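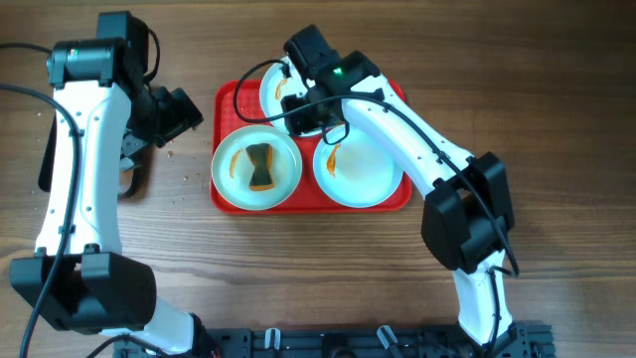

Ticket 1667: right arm stops short over plate, planner reports success
Component: Jaber (motion planner), Dresorex (perception)
Opened by: Hemi Partington
Status: fix in test

Problem
On the plate clearing task the right arm moves to the pre-grasp pose over the top plate and holds there. Jaber logs "goal reached" and the task layer never gets the close command. The left arm waits for the handover flag with its jaws open until the 100 s timeout. Same on Curham and Flavham cells.

Steps
1. Load the red tray layout, three plates.
2. Start build 1525, both arms enabled.
3. Pick target: top plate.

Log, Tuesday
09:40 Restarted the planner only. No change.
10:15 Ran with the left arm disabled. Right arm completes the pick, so the grasp pose itself is fine.
11:05 Dresorex loses the plate rim once the gripper covers it, and drops the object from the world model. The task layer then has no target ID to pass on.
11:50 With one arm the old ID stays cached. With two, the shared cache is cleared on each update.
14:20 Patched the cache to hold an occluded object for 4 s. Two-arm pick now goes through on Curham.

To do
Repeat on Flavham. Change the "goal reached" message so it names the pose. Sauce on the plates has no effect on rim detection, closing that sub-ticket.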